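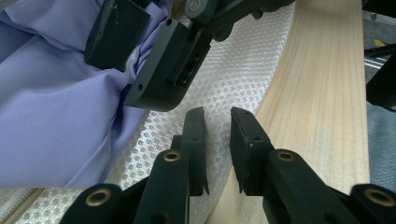

White fabric

Sewing and Finishing Worker (part time, evening shift possible)

Dresano Table Linen is looking for one person to join the finishing room in Vadden. We make and repair tablecloths, napkins and bed linen for restaurants and small hotels. Our biggest customer is the Berer guest house group, and their linen comes to us every Tuesday for checking and mending.

The work

You will hem new pieces on the industrial machine, close small tears by hand and sew on the name labels. You will also check the finished linen for stains and loose threads before it is folded. A normal order has 130 napkins and the tablecloths that go with them. In the months before summer the orders become larger, and in that time we ask everybody to take one extra shift in the week.

You will write the repairs in the order book. It is a paper book and we wish to keep it so. Please have handwriting that other people can read.

What we ask from you

Experience with a straight-stitch machine is necessary. It can be from a factory, from a tailor shop or from home, but we will ask you to sew a mitered corner at the interview. Experience with an overlock machine is welcome and we can also teach it. You should be able to stand for a part of the shift and to lift a full linen bag with a colleague.

English on a simple level is enough. In the room we speak several languages, and the labels are the same in all of them.

What we offer

The pay is 1,249 a month before tax for the part-time contract, paid on the last working day. After the trial period of two months there is a yearly travel allowance of 626. The room has daylight and adjustable chairs. Tea and coffee are free, lunch you must bring yourself. The bus from Ocampo stops before our door, and the ride takes 40 minutes.

The start is in January. An earlier start can be discussed, a later one is difficult for us.

How to apply

Please send a short letter and a list of your earlier work to the Dresano office in Vadden, or bring them by hand before 4 p.m. A photo of yourself is not needed. If you have something you sewed, you are welcome to bring it to the interview, also if it is old or not perfect. We answer every letter, but it can take up to three weeks.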